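Oct 9, 2021

Quick one, bus leaves in 18 minutes and I still havent packed.

Kundale is worth two nights. Maybe three if it's dry. Old town is all stairs, bring real shoes. Walked up to the Andrade tower yesterday, 75 steps then a ladder, knees not happy. View of the river though! Josué Rangel at the ticket desk let me stay up past closing.

Market was ok. Cheese, wool socks, a guy selling whistles. Skip the medieval dinner. Long benches, cold soup, 49 a head.

Room was cheap and plain, over a bakery. Woke up to bread every day. Would go back just for that.

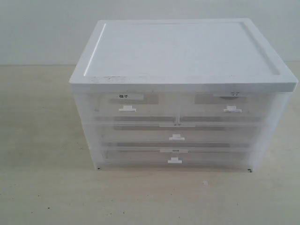 ## Getting to Clillby

Bus 17 from the square, pay the driver, coins only. Left side for the lake. Sit near the front if you get sick, the road is bendy adn he does not slow down.

Valdir Sampaio says the castle shuts in December, so go before. More from there tonight if the wifi works.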